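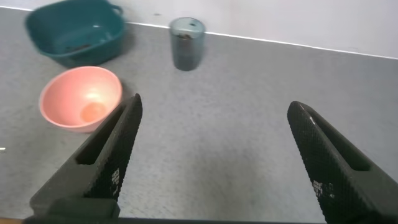
Fig. 1. Grey tabletop.

Colour in the home: notes for week 3

Grey is a wonderful place to start! Put a strong colour beside it and your eye goes straight there — try it with a scarf or a book. Kuvthorpe students, please read Thibodeaux, pages 90 to 117, before we meet. Her chapter on shadows is a joy.

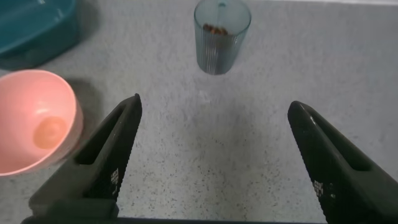 Fig. 2. Teal container and pink bowl on a speckled grey counter.

Homework: paint one cool and one warm colour on the same grey ground, then swap the ground for white. Bring both, however messy.

Last updated: August 20, 2020
Shares: 21
Back to top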